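October, workshop notebook, 9.40 am

Dough trials, batch 17. Same flour as last time (Miltetby strong white), but the bag is from a new pallet and it drinks more water. Started at 382 g water and it was still stiff after the first mix, so I added another 5 g and let it sit. Cauã reckons the old bag had picked up moisture in the store room. Could be. We never weighed it.

Starter was the Odik rye, fed last night and used straight from the bench. Smelled a bit sharp. Room was colder than I'd like, so bulk will run long.

Folds at half-hour intervals, four of them. Third fold felt right, fourth probably wasn't needed. Dough held its edge in the tub and didn't stick to wet hands.

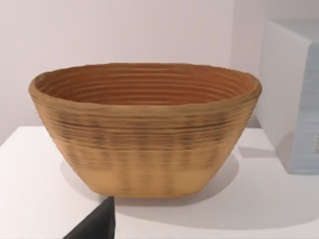
Shaped at 2.15 pm. Rice flour for dusting, none of the wheat this time after the mess with batch 16, where half the skin tore off. Overnight in the fridge, bottom shelf, covered. The top shelf freezes things at the back and Benedito has a note on the door saying so, which I ignored once.

Oven: the Arnel deck still reads high. Set it to 256 and the probe settled well under that before the stone caught up. Needs a proper calibration before we compare colour between batches. Have asked Menon for a price on a new thermostat, no reply yet.

To do
Weigh the new flour bag on arrival and again after a week
Label the starter jars, lids and sides
Order rice flour
Benedito to bake off batch 17 first thing, slash at a low angle, steam for the first 17 minutes, then vent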